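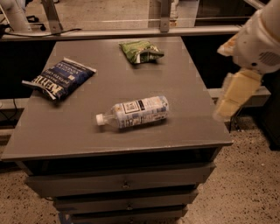

Snack Station Report
Camitz Hall Study Lounge Project
2025-08-26

We wanted to find out what students really do with a shared snack spot, and we got way more out of it than we expected! Our group set up in the Camitz Hall lounge, using the gray drawer cabinet by the door, and kept a log for 10 days. Anybody could take something as long as they marked it on the sheet.

What we put out

The top of the cabinet held the things people grab on the way past: bags of chips (Kettle was the big favorite) and bottled water. Granola bars, crackers and gum went in the drawers. We bought everything from the Dunolard store on campus and spent 90 dollars, which was our whole budget.

What we found

The sheet had 459 items on it by the end, counting the refills that other clubs donated. Of those, 168 were water, so drinks were a much bigger deal than we had guessed in our proposal. Chips came next. The drawers were slow. A lot of people told us they never thought to open one, even with a label on the front – and when we moved the crackers up top for the last two days, they were gone by lunch both times.

We also learned that a flat top has its downsides. Bottles get laid on their sides and bags get pushed to the back edge, and by evening it takes a minute to straighten up. One group member brought in a Wuvis tray halfway through, and it helped a ton with the small bags. Bottles still did their own thing.

What we would change

More water, fewer kinds of bars, and a second tray. We would also like to try the same setup in Antal, where the lounge is bigger and stays open later. The plan is to run it again in November, when everybody is studying late, and compare the two sheets. The knobs on the drawers need tightening before then.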